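Notes on gift hamper packing, as a thread. We ship mixed hampers from a small unit and I keep being asked why two boxes at the same price arrive in such different condition. Mostly it's void fill and order of loading. 1/

Start with weight. Our standard box takes 12 kg on paper. We stop at nine. The board is rated for stacking in a dry store, and a courier's van in February is damp enough to soften the bottom flaps. 2/

Heavy goes low and central: jars, bottles, tinned biscuits. A jar against a side wall will find the wall. Leave a gap of two fingers all round and fill it with crumpled paper, packed until it pushes back when you press it. 3/

Shredded paper looks good and does very little. It settles. We tested a hamper with shred only, sent from us to Špela Popescu and straight back again, and the contents had dropped 27 mm below the lid. Same box with crumpled kraft under a thin layer of shred: 2 mm. 4/

So shred is now the top layer only. Customers see the same thing when they open it and the jars stay put. It also costs less, as we use a third of the bag we used to. 5/

Tumblers and mugs. People like a hamper with something left over once the food has gone, and a plain coloured tumbler is cheap, light and hard to break. It also holds small items, which saves a compartment. 6/

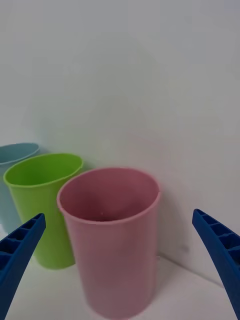 Pink tumbler, with a lime green one of similar shape behind. 7/

If you do fill a tumbler, fill it with wrapped sweets or tea bags in sachets. Nothing loose. Put a disc of greaseproof over the top and one turn of ribbon round the body, tied at the side so the knot doesn't lift the lid of the box. 8/

Nesting tumblers saves room but they can jam when packed tight. A strip of tissue between them sorts it. Fold the strip over the rim so the recipient has something to pull. 9/

Wicker versus card, since Slavica Janevski asked. Wicker needs an outer carton, so you pay for two boxes and a bigger parcel band. We only use it for orders collected by hand. Card with a printed sleeve goes out for everything else. 10/

The sleeve is a Brasteo one, size 401. The fit is tight on our box and you need to slide it on from the short end. From the long end it catches on the tape and tears at the fold. We lost a good part of the first bundle finding that out. 11/

Tape: paper, water-activated, one strip along the seam and one across each end. The Plonder dispenser wets it unevenly if the brush has dried out, so soak the brush for a few minutes at the start of the day. Plastic tape holds just as well but people complain about it. 12/

Chocolate. Keep it away from anything scented. A bar packed next to a soap will taste of the soap within a week, wrapper or no wrapper. We stopped doing combined bath and chocolate hampers for this and now send them as separate boxes tied together. 13/

Soft cheese and anything else chilled: we don't. Hard cheese in wax is fine in the cold months. Obradović do a small waxed round that fits beside a standard chutney jar with no trimming of the insert. 14/

Gift messages go in last, face up, under the lid and above the tissue. Never in the tumbler, never under the ribbon. Handwritten cards need ten minutes to dry or they print themselves on the tissue. 15/

Last check before sealing: close the lid, hold the box level and tip it slowly to each side. If anything slides, open it and add paper. If the lid bows, take paper out. It takes less than a minute. 16/

Someone will ask about the Vorno inserts - moulded pulp, six wells. They are good if every hamper is identical. Ours aren't, so half the wells end up stuffed with paper anyway. Might suit a corporate order. I have a sample pack on the shelf and will post measurements when I've loaded one properly. 17/17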